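Frequently asked questions: disciplinary hearings and appeals for club athletes

21 May 2019
By the Tramby Sports Disputes Service

What does the Service do?

The Tramby Sports Disputes Service arranges independent hearings for affiliated clubs and their registered athletes. It deals with suspensions, refused transfers, selection disputes and disagreements over membership. It does not hear doping cases, which follow a separate procedure.

Who may bring an appeal?

Any athlete, coach or match official who was registered at the time of the decision may appeal. A parent or guardian must sign on behalf of anyone under 18. Clubs may appeal against fines and points deductions, but not against a penalty imposed on one of their members unless the member agrees in writing.

How do I start?

Complete Form 2126 and send it to the Marsden office together with a copy of the decision. The form must state which part of the decision is disputed and what outcome is sought. Grounds should be set out in no more than 1000 words. Supporting documents do not count towards this limit.

What does it cost?

The lodging fee is £400 for clubs. Individual athletes pay nothing to lodge an appeal. The fee is returned if the appeal succeeds in full. Where it succeeds in part, the panel decides how much is refunded.

Am I suspended while I wait?

Yes, unless the panel chair orders otherwise. A request to lift a suspension may be made on the same form, at section 2, and is normally decided on the papers.

May I be represented?

Athletes may bring a solicitor, a union official or a friend. The name of the representative must reach the office before the hearing papers are issued. Legal costs are not recoverable.

Where are hearings held?

Most take place at Muma House in Marsden. Hearings for clubs in the northern section are held at Nosness when both parties request it. Parties are asked to report to reception on arrival and will be shown to separate waiting rooms.
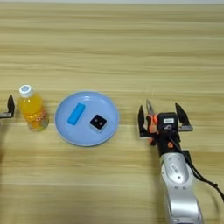 Orange juice on the table.

Are decisions published?

A short summary is published once the time for any further challenge has passed. Names of athletes under 18 are removed. Summaries issued before January remain available on request from the Marsden office.

Can a panel decision be challenged?

Only on a point of procedure. The application must be made in writing and must identify the rule said to have been broken. New evidence about the original incident will not be considered at this stage.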